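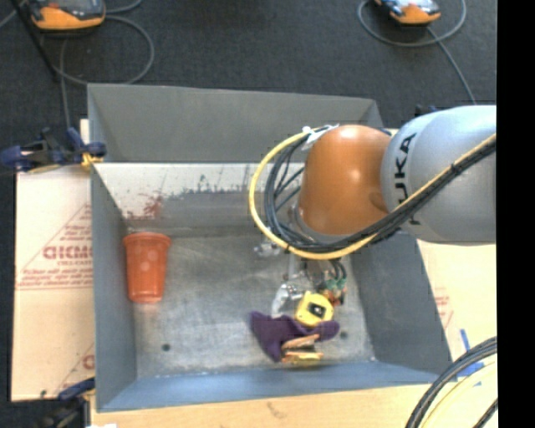
I drove out to Omuswood on a Friday in February because their newsletter had promised that the picking arm had "given staff their day back". I wanted to see whose day.

Nuanchan Srithong walked us through the returns hall. Mixed goods get tipped into a bin, soft things on top of hard things, and the arm lifts them out one at a time. They call it Brenda. She quoted 86 per cent of picks right the first time, and I asked who deals with the rest. A person does, at a bench, with a screen that tells them when.

That bench used to seat 10. Now it's three to a shift, and Mirjam Meijer, who has sorted there for 10 years, told me the work is quieter and a good deal duller. She used to set her own pace and chat across the table. Now she waits for the odd ones, mostly tangled cloth. Her pay hasn't moved.

Management says the others were retrained. I asked for what and got "various roles". The coffee was good, and the tour skipped the lunchroom. I've written to ask for the injury numbers from before and after, and I'll post them if they come.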